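Banska Workspaces
Saturday, December 14, 2019

1/6 The bench sorting scheme introduced in October now applies to every worktable on the Brerus site. Members are asked to read the points below before their next booking.

2/6 Small items are to be kept in coloured plastic trays and bins, placed on the tabletop where they can be reached from the front. Loose parts should not be left directly on the wood at the end of a booking.

3/6 Each colour has one use -- blue for items awaiting sorting, red for tape, orange for metal fittings.
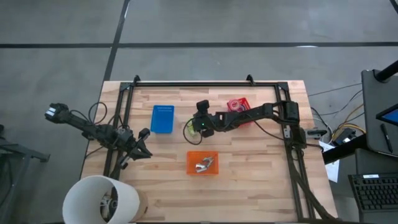 Blue and orange trays and a red bin on a maple-patterned worktable. The roll of pink tape is in the red bin.

4/6 Cables in use may remain on the table. Spare cables should be coiled and returned to the store, shelf 2.

5/6 The store holds 78 trays for general use. Cracked trays should be handed in at the desk, where a replacement will be issued the same day.

6/6 Members who require additional trays for a longer project may apply in writing to the Banska office, quoting form 298. Requests are normally answered within two working days.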